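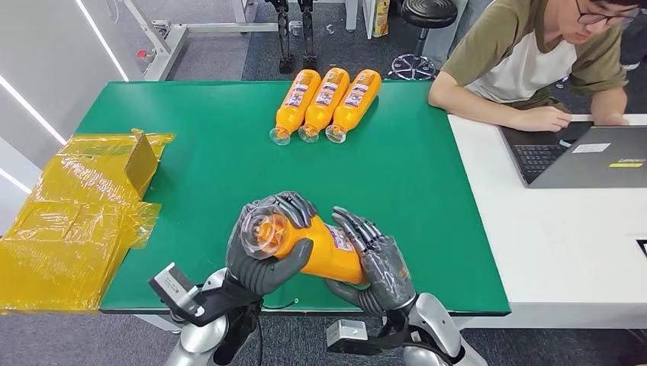
# Planitz 海表温度课堂数据包

本仓库收录一套供高中和大学低年级使用的海洋教学数据,主题是沿岸上升流。数据由锚系浮标的逐时记录和经过重采样的海表温度格点组成,配有四个练习笔记本和一份教师用的答案说明。整理工作由 Deisy Huamán 负责,数据格式沿用 Mirkeo 课程组早先的约定,老用户的脚本大多可以直接运行。

如果只想上一节课,请直接看“快速开始”和“练习一”。如果打算把数据用在课堂以外的地方,请先读“已知问题”。

## 目录结构

```
planitz-sst/
├── buoy/
│ ├── hourly/ 逐时浮标记录,每站一个 CSV
│ ├── daily/ 由逐时记录计算的日平均
│ └── stations.csv 站点表
├── grid/
│ ├── sst_weekly.nc 周平均海表温度格点
│ └── mask.nc 陆地与海冰掩膜
├── notebooks/
│ ├── 01_read.ipynb
│ ├── 02_wind.ipynb
│ ├── 03_index.ipynb
│ └── 04_compare.ipynb
├── teacher/
│ └── answers.md
├── environment.yml
└── README.md
```

`teacher/` 目录里的答案说明没有加密。分发给学生之前请自行删除。

## 快速开始

```
conda env create -f environment.yml
conda activate planitz
jupyter lab notebooks/01_read.ipynb
```

环境里固定了 xarray、netCDF4、pandas 和 matplotlib 的版本。用更新的版本一般也能跑,但 `03_index.ipynb` 里的重采样写法在新版 pandas 下会出现弃用警告,不影响结果。

机房电脑没有安装权限的,可以只用 `buoy/daily/` 里的 CSV,用电子表格软件打开即可完成练习一和练习二的前半部分。用电子表格打开时注意编码是 UTF-8,不带 BOM,部分旧版软件会把站名显示成乱码,导入时手动选编码就行。

## 数据内容

### 浮标记录

数据包内共有 5 个站点,沿一段近似南北走向的海岸排列,编号从北到南递增。最北的站叫 Nometti,最南的站叫 Matsuda,中间三站只有编号,没有名字。站名取自 Mirkeo 课程组的旧教材,与任何官方站网的编号都不对应,请不要拿去别处查询。

每条逐时记录包含以下字段:

| 字段 | 单位 | 说明 |
|---|---|---|
| `time` | UTC | 整点时刻,ISO 格式 |
| `sst` | °C | 水下 2 米处温度 |
| `airt` | °C | 气温 |
| `wspd` | m/s | 风速,十分钟平均 |
| `wdir` | 度 | 风的来向,正北为 0,顺时针 |
| `slp` | hPa | 海平面气压 |
| `flag` | 无 | 质量标记,见下表 |

严格地说,`sst` 这一列不是表皮温度。白天风小、日照强的时候,水面最上面一层会比 2 米处偏暖,卫星看到的和浮标测到的因此会有差别。练习四会用到这一点。

`wdir` 是来向,学生最常在这里出错。计算沿岸风应力之前必须先换成去向分量,`02_wind.ipynb` 里给出了换算函数,也留了一个故意没有换算的版本供对比。

质量标记:

| 值 | 含义 |
|---|---|
| 0 | 正常 |
| 1 | 插补值,缺口不超过三小时 |
| 2 | 可疑,未删除 |
| 9 | 缺测 |

缺测在 CSV 里写作空值,不写 -999。旧版用的是 -999,如果你的脚本里还有相应的过滤语句,留着也没有坏处。

### 格点数据

`sst_weekly.nc` 是周平均海表温度,维度为 `time`、`lat`、`lon`,温度单位为开尔文。保留开尔文是有意的,第一个练习就要求学生看变量属性,自己发现单位不同,然后减去 273.15。

时间轴共 58 周。每一周的时间戳记在该周的第一天零时,代表之后七天的平均。与浮标数据做对比时,应该把浮标记录按同样的起点做七天平均,不要取以时间戳为中心的窗口。我们试过取中心窗口,两条曲线错开半周,在上升流刚开始的几周看得很清楚。

`mask.nc` 中 0 为海洋,1 为陆地,2 为海冰。研究区内海冰格点极少,只在最北的海湾里出现,多数集中在 February。

## 处理步骤

1. 逐时记录按整点对齐。偏离整点的观测归到最近的整点,同一整点有两条时取质量标记较好的那一条。
2. 去除物理上不可能的值。水温低于 -2 °C 的一律记为缺测。
3. 三小时以内的缺口线性插补,标记为 1。更长的缺口不插补。
4. 由标记为 0 和 1 的记录计算日平均。一天内有效记录少于十八条的,当天记为缺测。
5. 格点数据先套陆地掩膜,再做空间平均重采样,最后做七天平均。近岸格点中陆地面积超过一半的不输出。

第五步的先后顺序会影响近岸结果。先平均再套掩膜的话,靠岸的一排格点会混入陆面温度,夏季偏暖很明显,上升流的冷水带会变窄。

## 练习安排

### 练习一:读数据

打开一个站的日平均,画出全年水温曲线。再打开格点文件,取离该站最近的海洋格点,换算单位后画在同一张图上。需要一节课。

讨论题写在笔记本末尾。学生通常会问为什么夏天有几周水温反而下降,可以先不回答,留到练习三。

### 练习二:风从哪边来

把风速风向分解为沿岸和离岸两个分量。海岸线的走向角写在 `stations.csv` 的 `coast_angle` 列,各站略有不同。完成后让学生说明,在北半球,持续的偏北风吹过一段朝西的海岸时,表层水会往哪个方向输送。

没有学过科里奥利力的班级,可以跳过推导,只用笔记本里的示意箭头图。

### 练习三:上升流指数

由沿岸风应力计算埃克曼输送,再除以每百米海岸长度,得到常见的指数形式。个别强风日的指数会超过 300(单位为每秒每百米海岸立方米),不是计算错误,可以让学生回头查当天的气压场变化。

空气密度和拖曳系数都取常数,写在笔记本的第一个单元格里。高年级可以改用随风速变化的拖曳系数,答案说明里附了一种写法。

### 练习四:浮标和卫星谁对

把五个站的周平均与格点数据逐周相减,看差值在什么季节、哪个站最大。答案说明里列了三种可能的原因:深度不同、云遮挡造成的取样偏差、近岸格点代表的范围过大。学生给出其他合理解释也应给分。

这一节最容易超时。时间不够时只做 Nometti 和 Matsuda 两站。

## 已知问题

- 三号站的风向传感器在秋季后段有一段读数几乎不变,已标记为 2,没有删除。练习二如果不过滤,画出的风玫瑰图上会多出一根很长的条。
- Matsuda 站的气压比邻站系统性偏低,差值基本恒定,怀疑是高度订正没有做。各练习都不直接用气压的绝对值,所以没有改。
- 格点数据在多云的几周有效像元较少,文件里没有给出像元数。计划在下一版加入 `n_obs` 变量。
- 日平均按 UTC 日期划分,不是当地日期。要研究日变化请用逐时文件,自行换算时区。
- `04_compare.ipynb` 里最后一张图的色标方向与其他图相反,还没有改。

## 适用范围

数据包为教学而整理,记录经过插补和重采样,时间也只有一年多,不能用来判断长期变暖趋势,也不应作为航行、养殖或渔业决策的依据。用来练习读 NetCDF、处理时间序列和单位换算是合适的。

指数部分只考虑局地风的作用。沿岸陷波、河流淡水和陆架地形都没有处理,冬季降雨之后河口附近的站会出现与风无关的降温,上课时最好提一句。

## 版本记录

**v2**
- 缺测值由 -999 改为空值。
- 新增海冰掩膜。
- `coast_angle` 改为每站单独给出,旧版全部用同一个角度。
- 修正练习三中风应力少乘一次风速的错误。用旧版答案批改过作业的老师请注意,指数的峰值会有较大变化。

**v1**
- 首次发布,含浮标记录和前三个练习。

## 引用与许可

数据与文字采用 CC BY 4.0,代码采用 MIT。课堂使用无需事先联系。写进教案或报告时请注明:

> Huamán, D. Planitz 海表温度课堂数据包,v2。

## 反馈

发现数据错误请提交 issue,写明站号、时间(UTC)和字段名,最好附上能复现的几行代码。对练习难度的意见也可以写在 issue 里,加上 `teaching` 标签。翻译成其他语言的笔记本请放在 `notebooks/` 下单独的子目录,不要改动原文件名,自动检查脚本按文件名查找。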